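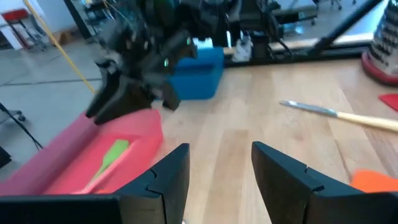 Tabletop, pale wood planks

Water-based finish on a light wood tabletop turning dull

Griet Declercq
Posted July 12, 2023

I have a light wood table in a shared workroom. It was sanded to 120 grit and given two coats of Binik water-based satin in January. The surface now has dull patches where people rest their forearms. Water no longer beads there. Room humidity reads 76 percent most afternoons. Do I need to strip it to bare wood, or can I recoat over what is left?

Ristcombe

You do not need to strip it if the old film is still bonded. Press a strip of masking tape on a dull patch and pull it up fast. If no finish comes away, recoat.

Clean first with a mild degreaser, then wipe twice with plain water. Skin oil is the usual cause of dull spots in that location, and new finish will not stick to it. Let the table dry overnight. Scuff with 220 grit along the grain until the sheen is even, vacuum, and wipe with a damp lint-free cloth.
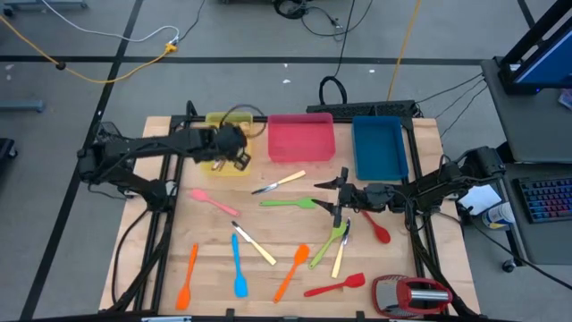
Apply thin coats. Two coats is low for a shared table; I would bring the total to 4. At 76 percent humidity the drying time on the can does not apply. Run a dehumidifier or wait for a drier day, and leave at least six hours between coats. Light use is fine after three days. Full cure took 17 days on my last one, and I kept wet cups off it until then.

Gatchalian

Use oil. Easier to patch.

Clodamow

Oil will not soak in over the existing film, so the previous suggestion only works after a full strip. Agree with the tape test. Also check the underside. If that was left unfinished, the top can cup in humid air, and one coat below will slow it down. 120 grit is coarse for a final sanding under a water-based product. The grain raises with the first coat and the high spots wear through early.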